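Running the bin-picking demonstration at an open day

Setup for the Drimton cell, as used for the Grumovberg visit in October.

1. Clamp the bin to the table and check that it does not shift when pushed by hand.
2. Mark a visitor line outside the reach of the arm.
3. Load the Clodon pick program and set speed to the demonstration value.
4. Lay one part in the bin. Keep it clear of the walls.
5. Run 5 cycles with no visitors present. If 2 picks fail, repeat the calibration.
6. Admit visitors in groups and start the cycle from the pendant.

Stop the program before anyone reaches into the bin. Allow 3 minutes between groups.

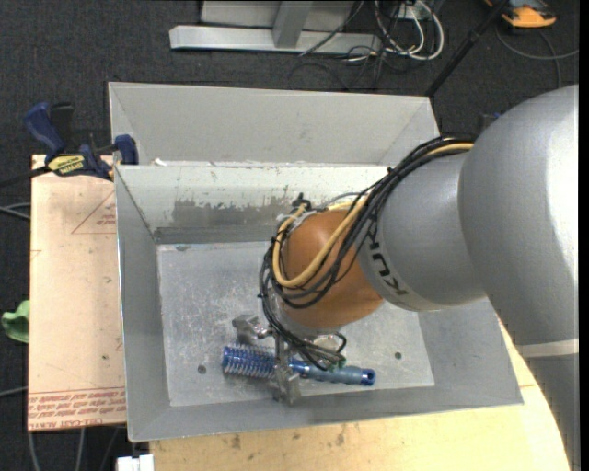

Can visitors start a cycle themselves?
Only with the operator holding the pendant and everyone else behind the line.

Log the cycle counter at close. The last open day ended at 2,876.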